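Open Day at the Drileck Hall, Valville

Sun 20 October

The Drileck hall is on the east side of Valville, behind the old bus depot, and it opens to the public twice a year, once in April and once in the fall. I missed the April one. This time I took the early train and was at the gate before ten, which was a good decision, as the line for badges was already out to the parking lot. A board by the door gave the number of visitors in April as 1539. The woman at the desk thought they would pass that by early afternoon.

The ground floor was mostly stands. Womier had the biggest one, with conveyor parts and a sorting demo that stopped a lot. Delorme, a smaller outfit that rents the far end of the building, had no stand at all. They let people in to watch a normal shift of teaching, in groups, for 20 minutes each. That was what I had come for.

Teaching is the word they use for it. A person takes control of the robot, puts it through a task, and the whole thing is recorded: the joint positions, the hand, and the view from a small camera at the wrist. Then they do it again. The task on the day was handling a large piece of dark, shiny material, the sort of thing that never lies the same way twice. Our guide said soft items are slow going, and that they want at least 100 good runs before they try training on a new one.

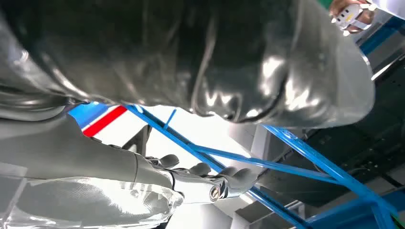

Wrist camera view during the session, with the robot's fingers just below the material.

I had pictured someone with a joystick behind glass. In fact the people doing the work stand close to the arms, and there is very little talking. You watch the hand more than the arm. The guide told us that new operators tend to rush the approach and then have to correct at the last moment, and the corrections end up in the recording too. Some of that is useful - the robot needs to see how to recover from a bad start - but a run with too much of it gets thrown out.

The wall screen had a running total of saved runs for the year. It said 3122 when we walked in. I asked how many of those were for soft materials and was told most of them, though I didn't get a figure.

We also got a few minutes on positioning. Where the arm begins matters, and so does where things are put down on the floor, and they are strict about both. If everything is always in exactly the same spot, the robot learns the spot. If it moves too much, you need far more runs.

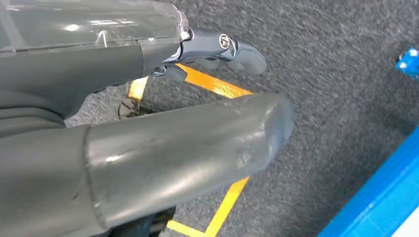
A man in our group asked whether it would be quicker to just program the moves. The answer was that for rigid parts it often is, and that Delorme does that for some customers. With cloth, film and anything else that folds, they gave up on it 2 years ago. He didn't look convinced, but the next group was waiting.

Afterward I went back to the Womier stand, where visitors could try moving a small arm by hand. You push it through a path, press a button, and it repeats what you did. Mine knocked over the cup both times. The kid ahead of me got it on the first try.

Practical notes for anyone going next time. Entry is free but you need a badge. The Delorme slots are handed out at the main desk and were gone before noon. Bags go in the lockers, bring a coin. Coffee is in the side building and the sandwiches ran out early. The last bus back to the station leaves at ten past five from the depot side, and the stop isn't marked.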